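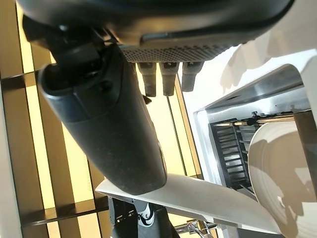

Millunen slatted folding table: long-term review

The Millunen is a folding table with a slatted wooden top, sold by Unell in a natural finish and in yellow. I bought the yellow one at full price. It replaced an older Brirnico table of similar size, and most of the comparisons below are with that model.

Slatted tops have a narrow job. They drain well, they weigh less than a solid panel of the same footprint, and they tolerate changes in humidity, as each slat can swell and shrink without pushing on its neighbor. In exchange you give up a continuous surface. Pens fall through. Anything with a small foot needs to be placed with some care. Buyers who want a desk should stop reading and buy a desk.

Assembly

The top arrives complete, with the leg frames folded underneath. The only work is fitting the cross brace, which takes 4 bolts and the supplied hex key. The key is soft and began to round off on the third bolt, so use your own. The bolts run into threaded inserts, a clear improvement on the Brirnico, where wood screws went straight into the rail and worked loose every season.

Instructions are a single folded sheet. The drawing of the brace is shown from below without saying so, and I fitted mine upside down the first time. Nothing prevents this mechanically. The table will stand, but the legs will not fold flat until the brace is turned over.

Stability

Millunen rates the table at 60 pounds, evenly spread. With that load in place I measured a sag of 2 millimeters at the center of the long side, and the slats came back to level when the weight was removed. Side-to-side movement is low. Movement along the length is higher and comes from play in the folding joints. Tightening the pivot nuts a quarter turn reduced it, though past that point the legs become hard to open with one hand.

The feet are plain plastic caps with no height adjustment. On a flat floor this does not matter. On my patio, which falls toward the drain, the table rocked until I put a shim under one leg. The Brirnico had threaded feet, and I miss them.

The surface

Slat spacing is even across the top except at the two ends, where the last gap is slightly wider. The edges of the slats are eased enough that a cloth does not snag. Fasteners are set below the surface from underneath, so there is nothing on the upper face to rust or catch. 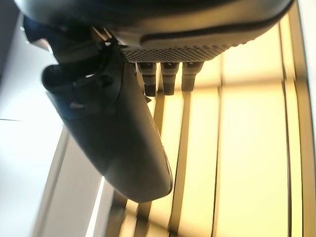
Detail, August.

Cleaning is the part that owners complain about, and with reason. Crumbs collect against the rails below the slats, where a sponge does not reach. A stiff dish brush run along the length of the gaps clears most of it. For the rest I fold the legs, stand the table on its side and rinse it from the back. A pressure washer will lift the finish at the slat edges even on a low setting, and I would keep it away from this table altogether.

The color needs a note. It sits closer to a stain than a thick paint in how it wears: when it goes, it fades first and does not flake. After a summer outdoors, the side that faced the sun was visibly paler than the side that did not. Turning the table end for end every few weeks evens this out. Millunen recommends a clear oil once a year and does not specify a brand. I used Dankwa exterior oil, thinned for the first coat, and saw no color pulled onto the rag. It darkened the yellow a little for a few days, then settled back.

Hot dishes and wet dishes

Most of my use is serving food, so I paid attention to how the top handles cookware and tableware. Air moves through the gaps, and the wood under a hot casserole stays cooler than I expected. I would still use a trivet. Without one, a pan straight from the oven left a faint ring on two slats that oiling did not fully remove.

Wet dishes are easier. Water drains through and the top is dry well before a solid one would be. Round plates and shallow dishes sit flat with no rocking. Small egg cups and narrow-stemmed glasses are less secure, particularly at the ends with the wider gap.
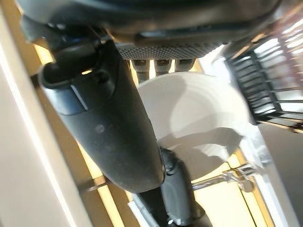

White round dish and the yellow slats.

Folding and storage

Folding takes a few seconds. Pull both latch bars, push the legs in, and the frames nest under the top. The latches are sprung steel and close with a definite click. Millunen claims 2,000 open-and-close cycles for the hinge set. I have not come close to that figure and cannot confirm it. The pivots show light wear on the coating and no change in feel.

Folded, the table is thin enough to slide behind a wardrobe or hang on a pair of wall hooks. There is no carry handle, and the balance point falls between two slats, so carrying it any distance means hooking your fingers through the gap. Wear gloves if the trip is longer than a driveway.

Parts and support

Unell stocks replacement slats, latch bars and foot caps. I ordered one slat to check the fit. The holes lined up, but the color was noticeably stronger than on the slats beside it, as you would expect after a season of sun. The slat comes without fasteners. The listing does not mention this, and the old screws can be reused only if they come out clean.

Good: threaded inserts at the brace, flush top surface, fast drainage, latches that hold, spare slats available.

Not good: poor hex key, no leveling feet, play along the length, uneven fading, no handle.

For a covered porch or a kitchen corner with a level floor, I would buy the Millunen again. For an uneven patio the Brirnico is still the easier table to live with, provided you are willing to retighten its screws — or replace them with inserts, a short job with a drill and some patience.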